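Clearing and Resetting a Shared Break Table

Written by Sheena Cairns for the Follulton site. Applies to the gray tables on both floors.

Before you start

You need one microfiber cloth, a spray bottle of mild dish soap solution, a dry towel and 2 bins: one for recycling, one for trash. Mix the solution at 10 ml of dish soap to 1 liter of warm water. Do not use the Rosico degreaser on the tabletops. It leaves a haze on the gray finish that takes several passes to remove.

Step 1. Sort before you lift

Look over the table and decide where each item goes before touching it. Typical leftovers are drink cans and snack bags, and they go to different places.

Cans: treat any can as full until you have picked it up. Keep it upright and carry it to the sink.
Flat bags: check the seam at both ends. A bag that is still sealed goes back on the shelf.
Crumpled bags: assume there are crumbs inside. Lift from the open end with the opening facing up.

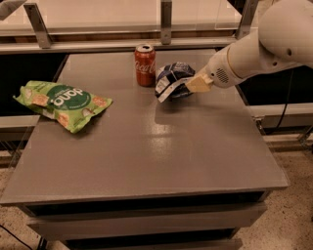
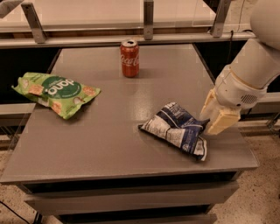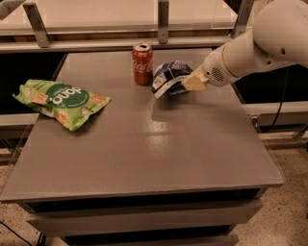 Red Coca-Cola can, green "dang" bag lying flat, dark blue bag crumpled.

Step 2. Remove the items

Take the crumpled bags first – they slide when the table is bumped and drop crumbs over the edge. Fold the open end over twice and put the bag in the trash. Snack bags are not accepted in the Kinnear recycling pickup, including the ones with a shiny lining.

Take flat bags next. Squeeze gently to check for contents. Opened bags with food left in them get a clip and go in the plastic tub on the counter. The tub is emptied on Monday.

Take cans last. Pour out what remains, rinse once and drain upside down on the rack. Leave the tab attached. Do not crush cans, as the return machine rejects them.

Step 3. Wipe the surface

Spray the cloth, not the table. Wipe from the back edge toward the front edge in straight, overlapping strokes, covering 100 percent of the top. Go over any sticky ring a second time with light pressure. Dry with the towel right away. Semi-gloss surfaces show streaks if left to air dry.

Step 4. Check the result

Crouch until your eyes are level with the tabletop and look toward the window. Smears show as dull patches. Rewipe those areas only.

Supplies are kept in the cabinet under the sink. Report empty bottles to Murdo Mackay.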